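4.2　天板の白さと眼の疲れに関する先行調査の再検討

図3　白く明るい天板面

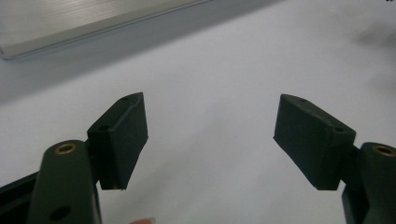
白い机で仕事をすると眼は疲れやすくなるのか。現在公表されている調査の範囲では、疲れやすくなるとする根拠も、影響がないとする根拠も不足しており、天板の色だけを取り出して答えることはできない。

前節では、執務室の照度基準が机上面の明るさを入射光の量で定めており、机の表面がどれだけ光を返すかをほとんど扱っていないことを述べた。この空白を埋める資料としてよく引かれるのがDrarnbridge調査である。什器の選定指針や改修工事の提案書には「白色天板は眼精疲労を増す」という一文が繰り返し現れるが、出典をたどるとその多くがこの一件に行き着く。孫引きも少なくない。本節では同調査の設計と数値を読み直し、続いてKaewklaで行われた追試を検討する。あらかじめ述べておけば、筆者はどちらの調査についても、引用されているほどの重みを認めていない。

Drarnbridge調査は、同地の事務所に勤務する者を対象とした質問紙調査である。配布数は2,000、回収数は1,606、欠損の多い票を除いた有効回答は1,509とされている。回収率は八割を超え、この種の調査としては高い。引用者の多くはこの点を信頼性の証として挙げるが、回収率の高さが保証するのは、配布先の集団の姿がある程度写し取られているということまでである。配布先がどう選ばれたのかについて、報告書は「協力の得られた事業所」と記すのみで、断った事業所の数も業種も示していない。眼の不調が話題になっている職場ほど協力に応じやすかったとすれば、回収率がどれほど高くても偏りは残る。

除外された97票の扱いも気になる。報告書の付表によれば、除外の基準は疲労尺度の項目に三つ以上の無回答があることである。疲労について答えることに関心のない者、すなわち疲れを自覚していない者が途中で筆を置いた可能性を考えると、除外が結果に対して中立であったとは言い切れない。除外票のうち天板の色の設問には回答しているものがあるはずで、せめて色別の内訳は示してほしかった。

疲労の測定に用いられたのはKodden尺度の短縮版である。同尺度は一日の作業を終えた時点での眼の重さ、かすみ、乾き、頭痛などを五段階で自己評定させるもので、簡便であるために広く使われている。しかし短縮版では、もとの尺度にあった朝の評定が省かれている。朝から眼が重い者と、夕方になって重くなった者とが区別されない。天板の影響を問うのであれば、知りたいのは一日のうちの変化である。終業時の一点だけを比べて色の効果を論じるのは、体重の増減を一回の計測から論じるのに近い。

天板の色の分類はさらに粗い。回答者は自分の机を「白」「木目」「灰色」「その他」から選んでいる。図3のような白く明るい面は、迷わず「白」と答えられるだろう。問題は中間にある。やや黄みを帯びた白、薄い灰色、淡い木目などは、見る者によって、また時刻によって答えが変わりうる。反射率の実測は行われていない。色名で分けられた群の間に疲労得点の差があったとしても、それが反射率の差に対応しているかどうかは、この資料からは分からない。

光沢の有無が問われていないことも見逃せない。同じ白でも、艶消しの面は光を広く散らし、艶のある面は照明器具の像を映し込む。視作業の妨げとして古くから論じられてきたのはむしろ後者であり、暗い色の天板であっても艶があれば映り込みは起こる。それどころか、地の色が暗いほど映り込んだ像は目立つことがある。「白か否か」という問い方は、この二つの性質を最初から混ぜてしまっている。

以上の留保をおいたうえで結果を見る。報告書は、白色群の疲労得点が他の群より高く、差は統計的に有意であったと結論する。有効回答の多さを考えれば、有意であること自体は驚くに当たらない。得点の差がどの程度の大きさなのかが肝心だが、本文には検定の結果だけが記され、平均値は棒グラフから読み取るほかない。そのグラフの縦軸は零から始まっていない。読み取った限りでは、群間の差は尺度の一段階分に遠く及ばず、同じ群の中でのばらつきのほうがはるかに大きい。この程度の差が働く者にとって意味をもつのか、報告書は一度も問うていない。

交絡の問題はいっそう深刻である。白い天板は近年の改修で導入されたものに多い。改修の際には机だけが替わることはまれで、照明も、床も、間仕切りの高さも、座席の決め方も同時に変わる。固定席が廃され、一人あたりの机が狭くなり、画面までの距離が縮まった職場もあるだろう。白色群の回答者が疲れていたとして、その疲れを机の色に帰する理由はどこにもない。報告書は年齢と性別、画面作業の時間を調整したと述べるが、改修からの経過年数も照明の種類も調整変数に含まれていない。調べていないものは調整しようがなく、質問紙の設計の段階で勝負はついていたと見るべきである。

調査時期にも触れておく。配布は8月に行われた。日射の強い時期であり、窓際の席では机上面の明るさが人工照明の計画値を大きく上回る。窓に近いかどうかは設問にあるが、方位とブラインドの使用は問われていない。夏に得られた差が冬にも認められるのか、曇天の多い地域でも認められるのかは不明のままである。それにもかかわらず、引用のされ方を見ると、季節への言及はほぼ例外なく落ちている。

次に、追試とされるKaewklaの調査を取り上げる。こちらは閲覧室の利用者475名を対象とし、木目の天板に白いシートを敷いた席と、敷かない席とで、利用後の疲労を比べたものである。机以外の条件がそろえられている点で、Drarnbridge調査よりも設計は優れている。筆者も初めて読んだときには期待した。

ただし席の割り当ては無作為ではない。利用者は好きな席に座り、調査者は退室時に質問紙を渡している。白い席を避けた者がいれば、その者は木目の席の回答者として数えられる。まぶしさに敏感な者ほど白い席を避けたとすれば、白い席の疲労は実際より低く出る。反対に、木目の席から埋まっていき、遅く来た者がやむを得ず白い席に座ったとすれば、疲れた状態で来室した者が白い席に集まることになる。偏りの向きすら定まらない。来室時刻の記録はとられたというが、分析には使われていない。

結果は、白い席のほうが疲労得点が高いものの、その差は有意に達しないというものであった。著者らはこれを「先行調査と同じ傾向」と表現し、追試の成功と位置づけている。筆者はこの読み方に同意しない。有意な差が得られなかった結果を、向きが同じというだけで支持の証拠に数えるなら、二つに一つの確率で追試は成功してしまう。他方で、差がなかったとして白色天板の無害を主張する論者もいるが、これも同じくらい根拠に乏しい。475名という人数で検出できる差の大きさは事前に計算されておらず、小さな効果を見落とした可能性は十分に残る。

白いシートを用いたことの意味も考える必要がある。シートには厚みと縁があり、紙の下敷きとして使えば筆記の感触が変わる。利用者は、その席に何か手が加えられていることに当然気づく。質問紙に眼の疲れの項目が並んでいれば、何を調べられているかの見当もつくだろう。自己評定による尺度は、こうした推測の影響を受けやすい。灰色や淡い木目のシートを敷いた対照の席があれば多少は切り分けられたが、置かれていない。

第三の資料として、什器製造のDarelが公表した技術資料がある。同社は白色と木目の両方を扱っており、資料は艶消し仕上げの白色天板について「視作業への悪影響は認められない」とする。測定の条件は一枚の表にまとめられ、机上面の輝度と画面の輝度の比が示されている。数値の再現に必要な情報は、皮肉なことに先の二つの調査よりもよくそろっている。しかし、ここで測られているのは光であって疲労ではない。輝度比が推奨の範囲に収まることから疲れが生じないことを導くには、推奨範囲そのものが疲労を基準に定められていなければならないが、前節で見たとおり、その由来は必ずしも明らかでない。加えて、対象は艶消し仕上げの製品に限られている。同社の資料を白色天板一般の擁護に用いるのは行き過ぎである。

三つの資料を並べてみると、互いに食い違っているように見えて、実のところ同じ問いに答えていないことが分かる。Drarnbridge調査は改修後の職場と改修前の職場の違いを含んだ比較であり、Kaewklaの調査は自ら席を選んだ者どうしの比較であり、Darelの資料は光の測定である。これらを一つの表に収めて「賛成」「反対」の欄に振り分ける総説が散見されるが、そのような集計から得られるものはほとんどない。本論文でも当初は効果量の統合を計画したが、上記の理由により取りやめた。

では、指針に書かれた「白色天板は避けることが望ましい」という文言はどう扱うべきか。避けることに費用がかからないのであれば、根拠が弱くても害は小さいという意見はありうる。だが、天板の色は室内全体の明るさにも関わる。反射率の低い天板を並べれば、天井や壁に返る光は減り、同じ明るさの印象を保つために照明を増やすことになりかねない。暗い机の上に白い紙を広げたときの対比も、視線を往復させる作業では負担になりうる。費用がかからないという前提は、少なくとも検討を経たものとは言いにくい。

筆者は白色天板が無害であると主張するつもりはない。窓を背にした席で、艶のある白い面に直射日光が当たれば、多くの人が不快に感じるであろうし、それを確かめるのに大規模な調査は要らない。疑わしいのは、そうした個別の状況から離れて、色名だけで什器の良否を決めようとする議論である。反射率、光沢、窓との位置関係、画面の角度を記録しないまま回答数を増やしても、得られるのは幅の狭い信頼区間だけで、その区間が何を囲んでいるのかは分からない。

次節で報告する測定では、天板の色を群分けの基準に用いず、各席の反射率と光沢度を連続量として扱う。疲労の評定にはKodden尺度の完全版を用い、始業前と終業時の二度にわたって回答を求めた。席の移動を伴うため参加を断る者が出ることは避けられず、この点でKaewklaの調査と同種の弱みを抱えている。辞退者の席の測定値も併せて示すので、偏りの程度は読者の側で判断されたい。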